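Sobre doblar, embolsar y dejar que lo haga otro

8 sep 2019

Llevaba semanas queriendo escribir esto y siempre se me cruzaba un pedido urgente. Trabajo en el taller de preparación de Flovanitz, que para quien no lo conozca es donde acaba la ropa antes de salir hacia las tiendas: se saca del saco grande, se revisa, se dobla, se mete en su bolsa con cierre, se etiqueta y a la caja. Llevo ahí bastante tiempo, primero en la mesa de doblado y luego repartiendo turnos, y en enero nos dijeron que iban a probar brazos robóticos para el embolsado. Pues bien, ya los tenemos, y estoy encantada. Lo digo así de entrada para que nadie se lleve a engaño con el tono.

Lo primero que hay que entender es que la ropa es dificilísima. Yo esto lo sabía con las manos pero no con la cabeza. Una caja es una caja, la coges por donde quieras y sigue siendo una caja. Un pantalón con cintura elástica, en cambio, cada vez que lo sueltas cae de una manera distinta, y lo que hace un momento era la cintura ahora está debajo de una pernera, y si tiras de donde no es se te deshace todo el doblez. Nosotras lo arreglamos sin pensar, con un pellizco y una sacudida. Intentad explicarle a alguien en qué consiste exactamente esa sacudida. Yo lo intenté, con los técnicos de Dromia delante tomando notas, y me pasé una mañana entera doblando despacito y diciendo «a ver, aquí hago así» sin saber qué era «así».

De toda esa temporada me quedé con una costumbre nueva, que es mirarme las manos. Descubrí que busco siempre la goma antes que nada, aunque la prenda esté hecha un gurruño. Mis compañeras también, pero cada una llega por su lado: hay quien entra por la costura y quien tantea con el pulgar hasta notar el fruncido. Discutimos muchísimo sobre cuál era la buena (¡muchísimo!, hubo un descanso entero para el café en el que no se habló de otra cosa) y al final la respuesta fue que para una pinza de dos dedos lo más agradecido es un sitio con algo de cuerpo, y la cintura lo tiene.

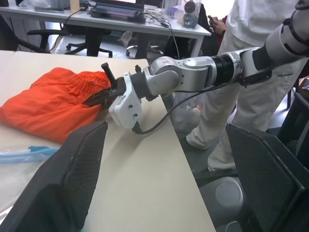

La pinza, con la prenda naranja cogida cerca de la cintura elástica.

A mí esa foto me gusta mucho porque es justo la parte que más me preocupaba. Coger. Todo el mundo imagina que lo complicado viene después, en el doblez fino, pero si coges mal ya no hay nada que hacer, y esto vale igual para una persona recién llegada. Cuando entra alguien nuevo en la mesa yo le tengo una hora solo cogiendo y soltando, y antes me miraban raro. Ahora se lo cuento con los brazos delante y lo entienden a la primera.

La prenda naranja, por cierto, se ha convertido en una especie de mascota del taller. Naranja sobre mesa clara se ve estupendamente, y si algo se tuerce lo notas desde la otra punta de la sala. También probamos con prendas oscuras y con blancas, y las blancas nos dan más guerra.

Os cuento números, que sé que me los vais a pedir. En la mesa manual, con el equipo descansado, nuestro objetivo por turno es de 270 prendas por persona. La pareja de brazos está en 100, y hay que tener a alguien pendiente. Visto así parece una ruina, y es lo primero que me dijo mi cuñado. Pero es que no compiten por lo mismo. Los brazos se quedan con los lotes cortos y repetidos, los que antes nos fastidiaban la tarde porque obligaban a parar una mesa entera y cambiar bolsas y etiquetas para 60 prendas iguales. Esos lotes ahora van aparte, a su ritmo, y las mesas grandes no se paran. Quien haya trabajado en algo parecido sabe lo que vale no parar.

Lo que cambia para nosotras es otra cosa, y para mí es lo importante de esta entrada. Somos 13 en el turno y a todas se nos preguntó si queríamos formarnos en el puesto nuevo. Al principio hubo recelo, claro que lo hubo, y yo la primera. En el taller donde estuve antes, en Staniforth, metieron una máquina de plegar y de la noche a la mañana la mitad de las mesas dejaron de hacer falta, y aquello se hizo fatal, sin avisar y sin preguntar. Así que cuando vi llegar las cajas con los brazos se me puso el estómago de punta. La diferencia es que esta vez nos sentaron antes, se puso por escrito que no se tocaban los contratos, y el acompañamiento de los brazos se rota entre las que quisieron. No sé qué pasará dentro de unos años, no soy adivina. Pero sé lo que ha pasado en estos meses, y es que tengo compañeras con las muñecas destrozadas que han podido pasar media jornada sin doblar.

Lo de las muñecas no es un detalle. Cerrar bolsas es un gesto pequeño y tonto hasta que lo has hecho un turno completo. El pulgar corre por el cierre, aprieta, vuelve atrás porque se ha quedado una esquina abierta, y otra vez. Yo tuve que llevar férula un invierno. Por eso, cuando nos preguntaron qué parte nos gustaría quitarnos de encima, no contestamos «doblar», que a muchas nos gusta (a mí me relaja, qué le voy a hacer), contestamos todas a la vez que las bolsas.

Y las bolsas son otro mundo, con su plástico que brilla y se arruga y se pega a sí mismo. Hacen falta dos brazos sí o sí, igual que nos hacen falta las dos manos. Uno sujeta y el otro trabaja, y luego se cambian. La primera vez que lo vi en movimiento me quedé plantada delante como una niña en una feria.
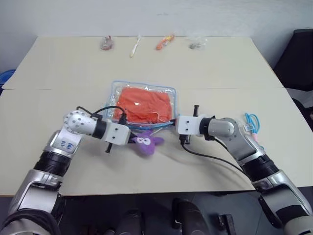 Una prenda naranja doblada en una bolsa de cierre azul, con un brazo a cada lado.

El peluche morado tiene sus partidarias, y no voy a ser yo quien lo mueva. Al fondo de la mesa, en fila, hay también un par de cepillos de dientes y unas bolsitas, y es que ya estamos pensando en los lotes de objetos sueltos, los neceseres de viaje y esas cosas que nos llegan de Sukska en campaña. Ahí sí que tengo curiosidad, porque un cepillo no se arruga pero rueda, y una bolsita transparente sobre una mesa blanca es complicada hasta para mí con las gafas puestas.

¿Qué hace entonces la persona que acompaña? Más de lo que yo creía. Prepara el material, decide si una prenda está en condiciones de pasar o hay que sacudirla antes, revisa la bolsa terminada y, sobre todo, apunta los fallos. Tenemos una libreta (de papel, con sus manchas de café) donde va cada cosa rara: «cogió dos capas», «cierre sin correr a la derecha», «se llevó la etiqueta». A mí me parece precioso que esa libreta la escriban las que llevan toda la vida doblando. Antes nuestro oficio no estaba escrito en ninguna parte, se aprendía mirando a la de al lado, y ahora se está haciendo un vocabulario. Hay una página solo para tipos de cintura.

Quejas también tengo. La mesa de los brazos ocupa lo suyo y hemos perdido el rincón donde dejábamos los abrigos. Los cables me ponen nerviosa. Estar pendiente cansa de otra manera, más de cabeza, y las primeras semanas salíamos con los ojos como platos, así que pedimos acortar los relevos y se acortaron. Y el plus por formación todavía no está cerrado del todo; lo escribo aquí por si lo lee quien tiene que leerlo.

En la próxima entrada quiero contar cómo organizamos los relevos, que me lo han preguntado ya desde otros dos talleres, y si me dejan copiaré alguna página de la libreta. La de las cinturas seguro.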